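6.3 Finger pads and pivot screws: checks and replacement

Applies to the Stiltlow two-finger hand-held gripper, all units kept at Sellemside. The Goossens leaflet that came in the box says the pads are "maintenance free." Treat that as sales talk. Pads glaze, screws creep, and the leaflet has no page for either.

Do this section every Thursday, or after 333 grasps on the trigger counter if that comes first. The leaflet gives no interval. Ours comes from the Imbridge log, and I would not defend it to the last digit.

Before you start

Unclip the battery. The trigger can still be squeezed with the power off, so keep your other hand out of the linkage.

Checking the pads

1. Open the fingers all the way and wipe both pads with a damp lint-free cloth. No alcohol. The leaflet allows it, but we had two sets go hard.

2. Press a thumbnail into each pad at the tip, the middle and the root. The mark should fade while you watch. If it stays, change the pads, both together.

3. Look for a pad lifting at the corner. Glue is not a repair.

4. Let the pads dry for 20 minutes before closing them on anything.

Checking the pivots

5. Touch each silver screw on the arms with the hex driver and feel for movement. You are feeling for a loose one. Do not tighten a screw that is already snug — the plastic plates bind long before the screw feels tight.

6. Open and close the fingers 16 times by hand. The travel should feel the same at the end as at the beginning. If one finger lags, go to 6.5.

Grip test

7. Refit the battery and close the fingers on a small hard object with flat sides. Hold it up for a slow count of ten, then tilt the gripper left and right.

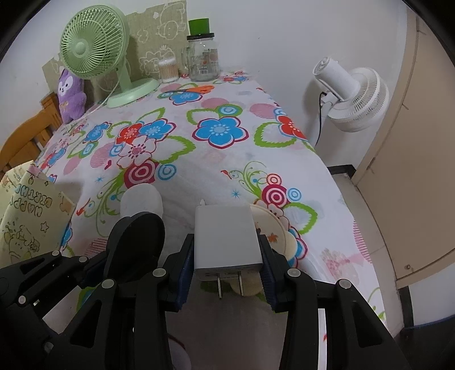 Pad wear shows up first on smooth, narrow objects, and the foam block supplied for this test will pass almost any pad, including bad ones. Use something less forgiving. A white plug-in adapter held upright between the two blue pads, prongs down, is a fair choice, and a bedsheet under it will save you a bent prong if it drops. Watch the object and ignore the force reading. On our units that reading has stayed at 367 through a visible slip, so I put no weight on it.

8. If the object turns or creeps, repeat step 1 and test again. A second failure means new pads.

CAUTION: Never use an adapter that is plugged in, or one you still need.

NOTE: The leaflet claims new pads need no bedding in. Ours slip for around the first hour. Run the grip test again after that before you write the unit up as good.

9. Reset the trigger counter and enter the result on the unit's card. "OK" is not a result. Write which object you used and whether it moved.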